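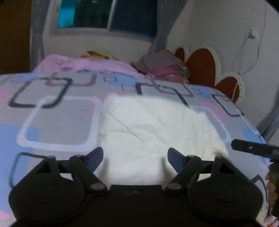 Hand gripper over the cloth, bedroom setup

Open day at Flutetti – is it worth going with a kid, and do you get to try the grippers?

posted by quillback46

Saw the flyer for the Flutetti robotics open day, Thursday from 10. Says "live demonstration of household tasks" and not a lot else. I'm picturing a robot folding laundry, my sister thinks it's people holding the grippers and picking stuff up by hand. Which is it? Also is there parking, and is it ok for a nine year old who touches everything. Been to the Coritz one last year and it was two hours of slides, don't want to do that again.

Thanks, on my phone so sorry for typos

Replies

marlowdrift

Went to the last one. Your sister is right, for the bedroom part anyway. A person holds the gripper and works the jaws, you stand and watch them pick up cloth off a bed. Sounds dull, wasnt. They do the same pickup over and over and the cloth lands diffrent every time, so you start guessing which fold they'll go for.

The bit I liked best was the close-up work. Come in low, fingers on both sides of a fold, close, lift a little.
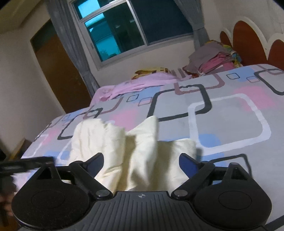

And they don't grab big handfuls. If you pinch too much it's hard to lay back down flat, that's what the woman doing it told us. She let people have a turn after the talk, nearly 10 minutes each if the line is short. Heavier than I expected, my wrist was sore by the end. My son had a go and was better at it than me.

The arm that moves on its own is in the other building, the Habte hall. Separate line. Go there first, it fills up by 11.

Parking – the lot behind the hall, 2 dollars, coins only when I was there. Take a sweater too, that hall is freezing.

tinroof_640

no slides. there is a talk but its short and you can skip it

hexel

Kids are fine, mine was eight. Only rule we got was stay behind the tape while someone is working, and don't sit on the bed. Someone did sit on the bed.

I'd disagree about Habte hall first though. We did that and waited 46 minutes for a demo that got stuck halfway through. Bedroom room was way better for questions, small group, you're right next to it. Ask them about socks.

Food is a Vikance truck out front, cards ok. Bathrooms are upstairs in the main building, sign points the wrong way so go left.

quillback46

Great thank you all. Bringing coins and the kid. Will ask about the socks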